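Kada Recipe Scaler

Small command-line tool for scaling bakery and home baking recipes up or down, with a text file format for the recipes themselves.
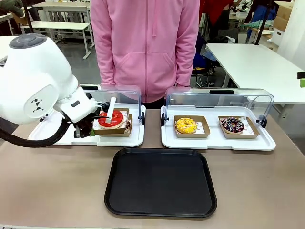

Glazed donut, red. Recipe file: donuts/red-glaze.txt

Contents: what it does, install, recipe format, scaling rules, the recipe set, known problems, license, credits

What it does

Kada reads a recipe written as plain text and prints the same recipe for a different batch size. It converts between cups and grams, rounds to amounts you can weigh on an ordinary kitchen scale, and warns you when something in the recipe does not scale in a straight line. It does not need a network connection and does not store anything outside the folder you run it in.

It started as a spreadsheet Marcela Šimko kept for the Vinia bakery in Flanindale. The spreadsheet worked until people began saving their own copies with different rounding. The text files replaced it in July and the spreadsheet is no longer updated.

Install

You need Python 3.10 or later. Download the folder, open a terminal in it and run:

python kada.py --check

This reads every recipe in the set and lists any it cannot parse. If the list is empty you are ready to go. There are no other packages to install.

To scale a recipe:

python kada.py donuts/red-glaze.txt --times 3

To scale to a given amount of flour, in grams:

python kada.py breads/mamani.txt --flour 5000

Add --cups if you want the output in cups and spoons. Gram output is the default and is more accurate.

Recipe format

One recipe per file. The first line is the name. The second line is the yield, written as a number and a unit. After a blank line come the ingredients, one to a line, amount first:

500 g bread flour
7 g instant yeast
60 g butter, soft

Anything after a comma is treated as a note and is copied through unchanged. After a second blank line comes the method, as free text. Kada does not read the method at all, so if you write "add half of the 500 g of flour" there, that number will stay at 500 whatever you scale to. Write "add half of the flour" instead.

Parts such as a glaze or a filling start with a line in square brackets, for example [glaze]. Parts can be scaled on their own with --part glaze.

Scaling rules

Flour, water, sugar, fat and eggs scale directly. Eggs are counted in grams without shell and then shown as whole eggs if the result is within 5 grams of one.

Yeast scales directly up to five times the base recipe. Past that Kada cuts it back slightly and prints a note. The cutback is based on what worked at Vinia, where the dough room runs warm. In a cold kitchen you may want to turn it off with --yeast-plain.

Salt scales directly. Earlier versions cut it back as well - this was a mistake and has been removed.

Baking powder and baking soda are rounded to the nearest half gram.

Baking and frying times are never changed. Large batches of dough need longer to mix and shorter to rise, and the tool has no opinion about either.

The recipe set

The donuts folder has 11 recipes, all yeast-raised except the buttermilk one. The breads folder has the everyday loaves and the Mamani, a seeded flat loaf that came from Rima Issa. The fillings folder is small and mostly custards.

All recipes were written down by weight first. Cup amounts are computed from the density table in density.txt, which you can edit. If your flour is packed differently from ours, change that line before anything else.

Known problems

Fractions such as 1 1/2 are read correctly, but the single-character kind is not.

Ingredients listed twice in one part are added together, even when the method uses them at different stages.

The --flour option counts every line containing the word flour, including "rice flour, for dusting". Put dusting flour in its own part to get around it.

License

The code is under the MIT license. The recipes may be copied, changed and sold from.

Credits

Parser by Ansel Mercado. Density table by Nawal Hamdy. Issa Yammine tested the donut recipes at single and large batch sizes and corrected the frying temperatures.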